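Equipment Review: Kodari K2 and Brutar Parallel Grippers for Electronics Disassembly

Reading time: 5 minutes

Prepared by Miłosz Lis for the Effiong Centre for Materials Recovery
05/09/2024

The Centre was asked to recommend a single gripper model for its dual-arm disassembly cells. Two electric parallel-jaw units were shortlisted, the Kodari K2 and the smaller of the two Brutar models offered by our distributor. Both were assessed on the same pair of arms, under the same Zuvix controller and with the same fingertip geometry, so that differences in the results could be attributed to the grippers themselves. Pneumatic models were excluded at the outset, as the cells are not plumbed for compressed air and Facilities has no plans to change this.

Installation

The Kodari unit mounts directly to the tool flange and was ready for use within a morning. Documentation is clear, although the English edition of the manual refers throughout to a menu layout that was replaced in the current firmware. The Brutar unit requires an adapter plate, supplied at additional cost, and its cable exits at an angle that interferes with full rotation of the wrist. Our technicians rerouted the cable along the forearm and secured it with hook-and-loop ties. Purchasers should allow for a longer lead than the one in the box.

Both grippers were recognised by the Zuvix controller without custom drivers. The Brutar plug-in exposes position, speed and force as separate parameters; the Kodari plug-in combines speed and force into a single setting with presets. Operators new to the cell preferred the presets. Staff who write the task programs did not, and said so at some length in their comments.

Grip performance

Testing comprised 200 scripted picks per gripper, using parts drawn from the Centre's stock of retired office computers. The Kodari completed 96 per cent of its picks without intervention. The Brutar was less consistent on thin parts, particularly cards held by a narrow bracket, where the fingers tended to close slightly off centre. On heavier items, such as drives still seated in their carriers, there was little to separate the two.

Force control is the more important consideration for this application. Plastic release tabs vary a good deal from one manufacturer to the next, and a setting that frees one will crack another. The Brutar permits finer adjustment at the low end of its range and damaged fewer tabs as a result. The Kodari's lowest preset remains too firm for aged plastic — a point we have raised with the supplier, who has advised that a revised preset is due in October.

Finger wear was acceptable on both units. The Brutar's rubber pads may be replaced with a hex key in a few minutes. The Kodari's are bonded to the finger and must be ordered as an assembly, at $900 a pair.

Work in a shared enclosure

The cells place two arms at one bench, and the bulk of the gripper body matters as much as its stroke.
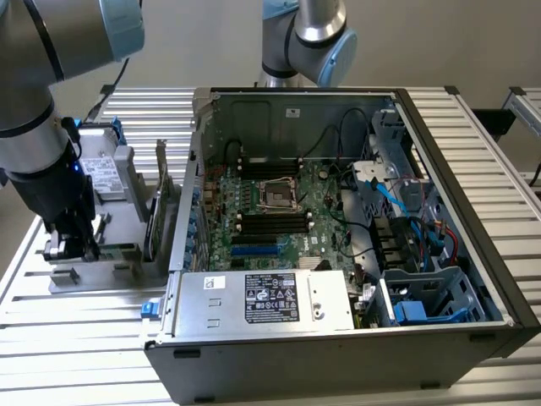 Clearance was assessed over open desktop towers laid on their sides, a position that gives both arms access from above but leaves the walls of the chassis standing as obstacles. A gripper reaching for a power supply or a memory module has to descend between the drive cage, the outer frame and whatever cabling remains in place. Loose cable was the most frequent cause of an aborted approach, and the black leads looped across the upper part of the tower, together with the SATA cable running down beside the drive cage, are typical of what the path planner must contend with. Removed parts present a further difficulty. Where a drive caddy and an expansion card are stood on a fixture beside the case, the gripper working on that side must pass close to both. The Kodari, being narrower across the body, managed this with fewer detours. The Brutar's adapter plate adds to its overall length, and collision margins had to be widened accordingly.

Noise and support

Neither unit is loud enough to require hearing protection. The Kodari emits a faint whine when holding position, which some staff found tiresome over a full shift. Supplier support was courteous in both cases. Brutar answered technical queries within 2 business days; Kodari took longer but supplied more complete replies, including sample programs.

Recommendation

The Kodari K2 is recommended for general disassembly at dual-arm benches, on the basis of its compact body and its reliability with thin parts. The Brutar is recommended for stations dedicated to tab release and other delicate work, provided the longer cable is ordered with it. Programs for the two grippers are not interchangeable, and sites intending to run both should budget for separate training. Kodari's revised low-force preset will be assessed upon release and this review amended if the findings warrant it.

Contact the Equipment Review Office | © 2024 Effiong Centre for Materials Recovery | Back to top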